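Week 4: Storing root crops through the winter
Course notes, Edem Agbeko
Wed 28 November

Reading for this week: the chapter on clamps and cellars, plus the Brerness handout if you missed it last time.

1. Why stored potatoes go bad

A potato is still alive after it is dug. It breathes, gives off water and heat, and will sprout when conditions suit it. Storage slows all of this down. The main losses are:

Shrinkage – water leaving through the skin, faster in dry air and much faster through cuts.
Rot – mostly soft rot, which starts in bruises and spreads by contact.
Sprouting – held back by cold, brought on by warmth.
Greening – caused by light. Green patches taste bitter and can make people sick. Discard badly greened potatoes.

2. Curing

Before long storage, potatoes are kept fairly warm and humid in the dark for a week or two. The skin thickens and small wounds close over. Do not wash them first. Brush off loose soil once it has dried.

Growers in a hurry skip this step. The Stovberg farm did so in its first season and moved the whole crop straight into the cold store. By March much of it had gone soft. We will go through their records in class.

3. Temperature

Cold but not freezing. Below a certain point the starch starts turning to sugar, and the potatoes brown too much when fried. Seed potatoes can be kept colder than potatoes meant for chips. Beets and carrots like it colder still, with damp air, so they should have their own space if you can manage it.

Keep apples out of the potato room. They give off ethylene, a gas that affects sprouting and makes carrots bitter.

4. Worked problem

The Tondport cellar holds 2,330 pounds of potatoes in the fall. The household eats 500 pounds before the new year and loses 2 percent of what is left to shrinkage and rot by March. How much remains? Show your steps. State whether your answer changes if the loss is counted from the fall weight.

5. Sorting

Check the store regularly and take out anything soft, wet or smelly. Lift potatoes, don't drop them. Even a short fall can bruise the flesh without marking the skin.
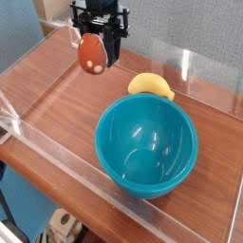
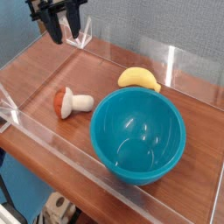 Reading time: 2 min

For next week: finish the worked problem and read the Ofori notes on sand boxes for carrots. Bring a sketch of a storage space you know, with the door, vents and any windows marked.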